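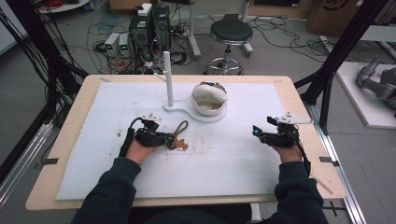 3. 작업면의 구성과 표면 상태의 기록

3.1 작업대와 덮개판

본 연구에서 작업면이라 함은 탁자의 상판 자체가 아니라 그 위에 얹어 사용하는 덮개판의 윗면을 가리킨다. Graseo 과제의 선행 조사에서는 작은 물품을 다루는 탁자의 상판을 직접 관찰 대상으로 삼았으나, 목재의 결과 기존의 긁힘이 새로 생긴 자국과 섞여 판독이 어려웠다. 이에 본 조사에서는 밝은색 목재 탁자 위에 백색 폼보드를 덮고, 자국의 판독을 폼보드 표면에 한정하였다. 폼보드는 Rarketus에서 일괄 구매하였으며, 동일한 포장 단위에서 나온 판을 한 작업대에 계속 배정하였다.

덮개판은 상판의 대부분을 덮되 가장자리에는 목재면이 남도록 재단하였다. 남은 목재면은 당장 쓰지 않는 막대류를 내려놓는 자리로 쓰인다. 판의 좌우 가장자리는 작은 고정편으로 눌러 두었다. 접착테이프를 쓰는 방안도 검토하였으나, 판을 교체할 때 뒷면이 찢어지고 접착제가 상판에 남는 문제가 있어 채택하지 않았다. 고정편의 위치는 판을 교체한 뒤에도 바꾸지 않았다.

3.2 물품의 배치

작업면은 앞쪽, 중앙, 뒤쪽의 세 구역으로 나누어 기술한다. 뒤쪽 구역의 중앙에는 받침이 있는 거치대를 둔다. 그림 1의 작업대에서 거치대의 받침은 열쇠 구멍 또는 숫자 8에 가까운 평평한 형태이며, 왼쪽에는 가늘고 긴 백색 수직 막대가, 오른쪽에는 백색의 그릇형 컵이 놓여 있다. 컵의 안쪽은 갈색을 띠고, 구겨진 흰 천 또는 화장지가 컵의 테두리에 걸쳐 안쪽을 일부 가린다. 거치대에서 나오는 가는 회색 선은 판의 뒤쪽 가장자리를 넘어가므로 중앙 구역을 가로지르지 않는다.

중앙 구역은 물품을 잡고 옮기는 자리이다. 조사에 쓰인 물품은 대체로 손끝으로 집을 수 있는 크기이며, 일부에는 끈 고리가 달려 있다. 그림 1에서는 올리브색 끈 고리가 달린 작고 불규칙한 모양의 황갈색 물품이 중앙에서 약간 왼쪽에 있다. 이와 같이 끈이 있는 물품은 본체와 끈의 위치를 따로 기록하였다. 본체가 움직이지 않아도 끈이 놓이는 방향은 매번 달라지고, 끈만 잡아 옮기는 경우에는 본체가 판 위를 끌리며 지나가기 때문이다. 끈의 방향은 고리의 가장 먼 지점을 기준으로 하였으며, 고리가 접혀 기준점을 정할 수 없는 경우에는 결측으로 처리하였다.

앞쪽 구역에는 물품을 두지 않는 것을 원칙으로 하였다. 작업자의 팔이 지나는 자리여서 물품이 쉽게 밀리며, 소매에 눌린 자국과 물품에 의한 자국을 나누기도 어렵다.

3.3 얼룩의 판독

백색 폼보드는 옅은 얼룩도 드러나는 장점이 있는 반면, 표면이 물러 한번 생긴 자국을 지우기 어렵다. 사전 점검에서 젖은 천으로 닦은 판은 얼룩의 경계가 번져 면적이 실제보다 크게 판독되었다. 따라서 조사 기간에는 판을 닦지 않고, 마른 부스러기만 부드러운 솔로 제거하였다.

얼룩의 정도는 Kopecký 구분표를 수정한 4단계로 판정하였다. 1단계는 비스듬히 보아야 확인되는 자국, 2단계는 정면에서 확인되나 경계가 흐린 자국, 3단계는 경계가 뚜렷한 자국, 4단계는 표면의 패임이나 벗겨짐을 동반한 자국이다. 판독 시 조도는 판의 중앙에서 1,000럭스로 맞추었다. 그림 1의 판에는 옅은 갈색의 번짐과 얼룩이 있으며, 특히 가운데 부분에서 확인된다. 사진만으로는 얼룩의 원인 물질을 특정할 수 없으므로, 본 절에서는 색과 위치만을 기술하고 원인별 분류는 하지 않는다.

Neder 작업실에서 2월부터 수집한 판독 기록은 모두 2,665건이다. 한 기록은 한 구역에 대한 한 차례의 판독을 뜻하며, 같은 얼룩이 여러 차례의 판독에 걸쳐 중복하여 나타날 수 있다. 그러므로 기록 건수를 얼룩의 개수로 해석하여서는 안 된다. 두 판독자의 단계 판정이 일치하지 않은 기록은 높은 단계를 취하지 않고 재판독에 부쳤다. 불일치는 주로 1단계와 2단계 사이에서 발생하였으며, 4단계에서는 드물었다.

3.4 판의 교체 기준

판은 중앙 구역에 4단계 자국이 하나라도 확인되거나, 사용 일수가 90일에 이른 경우 교체하였다. 전자의 기준은 패인 자리에 작은 물품이 걸려 놓이는 위치가 한쪽으로 치우치는 현상을 막기 위한 것이다. 뒤쪽 구역의 패임은 거치대 받침에 가려지는 경우가 많아 교체 사유에 포함하지 않았으나, 교체 시점에 받침을 들어 별도로 기록하였다.

컵에 걸치는 천이나 화장지는 판의 교체와 무관하게 관리하였다. 재질에 따라 부스러기의 양이 달라 초기 기록의 일부에서는 섬유 조각과 얼룩이 혼동되었으며, 해당 기록에는 별도의 표시를 하여 4절의 집계에서 제외하였다. 교체한 판은 윗면에 종이를 덮어 눕혀 보관하고, 뒷면에 작업대 번호와 사용 시작일을 적었다.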